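About us

Zundton is a small test workshop in Mevberg. We try out grippers, arms, cameras and controllers for companies which want to buy them and do not have the time to compare them properly. We do not sell any of this equipment and we take no commission from those who make it. Our customers pay us for the hours and for the report.

The company was started by Fergal Dolan. Before that he was for many years responsible for the packing lines in a food factory, and he had to choose grippers from catalogues. The catalogue gave the holding force and the weight. It did not say how the fingers behave on a carton with a soft corner, or how long it takes to change the pads when the line is standing still. He began to write down such things for himself, later for colleagues in other factories, and in June of the next year he rented our first rooms.

What we test

Most of our work is with grippers. We look at grip on smooth and on rough parts, at wear of the pads, at how the tool sits on the wrist of the arm, and at the cabling, which gives more trouble than people expect. A normal test has 3,000 grips on the customer's own parts. We ask for the real parts from the real production, also the bad ones.

We also work with hand-held grippers, which are moved by a person and carry a camera. Customers who want to teach a task to a robot by showing it ask us which of these tools to take. In this case we compare the view of the camera, the weight in the hand after a long session, the shape of the handle, and how well the marker can be followed when the hand turns. An opinion from one person is not enough for the handle. We let people with small hands and people with big hands use the same tool for the same job, and we print all their remarks in the report, even when they disagree with each other.

Controllers are tested on the Stoica bench. It was built in our own workshop and it lets us run 2 controllers on the same arm without changing the wiring. For cameras we use a method which we call Plirkatness. The name began as a joke and stayed. It is a fixed order of 15 light conditions, from full daylight to one weak lamp at the side, and each camera goes through all of them.

How we report

Each report has the same order: what was asked, what we did, what we measured, what we think. The last part is always kept separate, so that a reader can leave our opinion out. If a tool breaks during the test we write it in the report, and we tell the maker on the same day.

The maker may send us a comment before the report is finished. We add this comment in full at the back, but we do not change the measurements.

Visits

Customers are welcome to be present at a test. We even prefer it on the first day, when there are still many questions about the parts. Please bring closed shoes for the arm cell. For the hand-held tools there are no special rules, and you can take one in your hand and try it yourself.

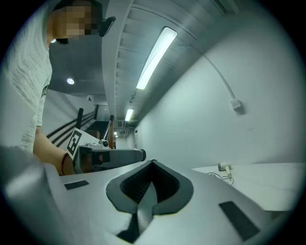 You can also leave your own remarks about the handle and the weight. They will go into the report together with ours, under your name or without it, as you wish.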